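Zirnton sorts and repacks returned jewelry and hair accessories for online sellers. Anas Berrada runs its process group, and for most of the past two years his task has been to decide which parts of the sorting work go to a machine. We spoke on 2019-11-14, with line lead Bożena Tokarz present for the second half.

The Bhatt cell, as the staff call it, came on line in February. It handles flat and boxed goods: rings on cards, earrings in blister packs, anything with a stable outline. Loose goods still go to the hand tables.

"A card has four corners and a known thickness," Berrada said. "A bead string has neither. You pick it up at one end and the other end takes a path you did not plan for. The cell rejected most of what we gave it, and the rejects came back to the same people who had been doing the work before."

Before the cell there were 40 people on the sorting floor. There are still 40, but 15 of them have different jobs. Some clear faults and reload trays. Others record picks with hand-held grippers, and those recordings are used to train the next version of the software, which is named Stastia.

Tokarz was one of the first to record. She described the tool as slow at the start. "Your fingers feel when a thread is caught. With the gripper you only see it. I had to learn to look at the knot before closing." A practiced sorter, by her account, needs about 13 shifts before the motions are even enough to keep.

The target is 200 accepted picks per shift. Tokarz considers that reasonable for clips and too high for anything strung. Berrada did not dispute this. He said the figure was set for carded goods and had not been revised.

Recording is done on soft, patterned surfaces as well as on the tables, with mixed accessories in and beside a shallow box.
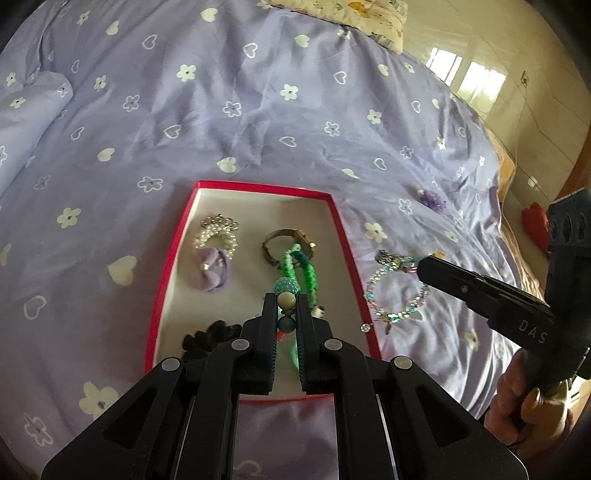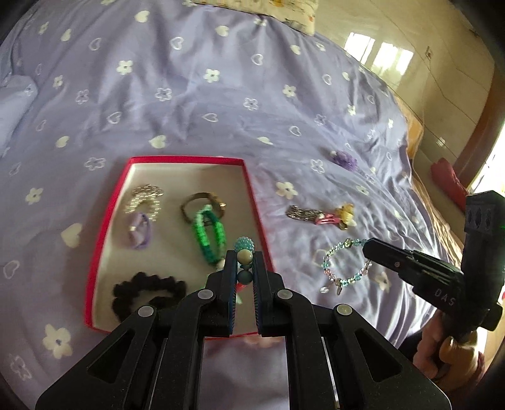

Pay was the harder subject. Sorters were paid partly by piece, and recorders are paid by the hour. Tokarz said the change suited newer staff and cost the fastest ones money. "Kiyoshi Takeda was the best on the floor with chains. He tried recording and went back to the table. I understood that."

Berrada said a skill grade for recorders has been drafted and is with management. It would pay by type of item handled – strung goods at the top – and would not depend on volume. He gave no date for it.

Asked whether the hand tables will close, he said the present plan keeps them. Tokarz said she had heard the same about the packing line, where two tables are now used for storage. Berrada replied that the packing line was a separate decision, made before he joined, and that he would send me the floor plan for next year.

Contact | © 2019 Classide | Back to top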